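Clasholm Plant Support Workshop
Progress report to the Khoury Fund, second period
September

1. Work covered by this report

The grant pays for wooden plant supports for the shared beds at Clasholm and for the raised beds at Stunilitz. The supports are made from light wooden strips lashed together with jute twine. Screws and plastic ties were ruled out in the application so that old supports can be taken apart in the fall and the strips used again.

During this period we finished the work on the standard size, started on the tall size, and changed the way twine is issued to the work tables.

2. Output

We completed 98 supports in the period. Together with the first period, the total delivered to the two sites is 571. All of the standard size for Stunilitz has been delivered. Clasholm is still owed part of its order, and that part is the tall size only.

The strips from the last Gedano delivery were straighter than the ones before. Three bundles were still set aside for splits at the ends. Gedano has agreed to credit them against the next order.

3. Lashing and twine

Most of the time in this work goes into the lashing. Cutting the strips takes a morning and then lasts for weeks, but every joint has to be wrapped and tied separately. The tall supports have more joints than the standard ones and the strips are harder to keep in position while the twine goes on.

Each table now gets its own supply of twine. Under the old arrangement lengths were cut in advance and handed out in bundles, and too many came back short. Working straight from the supply has reduced the offcuts. It does mean more slack twine on the tabletop, and it has to be gathered up before the next joint is started. The tape on the tabletop marks the work area, and finished pieces are moved outside it.
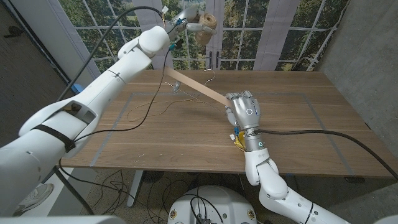
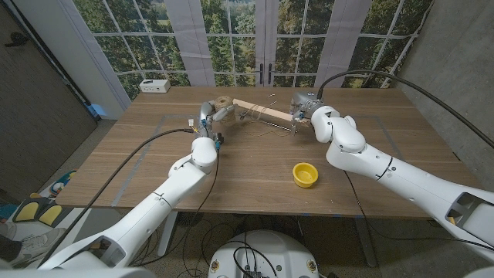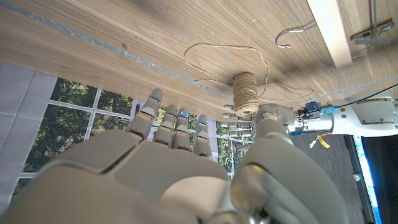 Jute twine at the lashing table, Clasholm.

4. Problems

Twine use is over the estimate. The application allowed for single wrapping at every joint. We went to double wrapping at the foot after some of the first supports came loose in wet ground at Stunilitz. We expect to cover the extra from the amount saved on fasteners and are not asking for more money.

Storage is tight. Finished supports are stacked flat against the end wall, and the tall ones do not fit there. For now they go out to the beds as soon as a set is done, so the van makes more trips than planned.

5. Spending

Spending on strips is in line with the budget. Spending on twine is above it, as explained in section 4. Transport will go slightly over by the end of the grant if the storage question is not settled. The full statement is attached separately, with the receipts from Gedano.

6. Next period

We plan to finish the tall supports for Clasholm, repair the loose ones at Stunilitz, and put up a rack for long strips. A count of supports in use at both sites will be made after the beds are cleared and will be included in the final report.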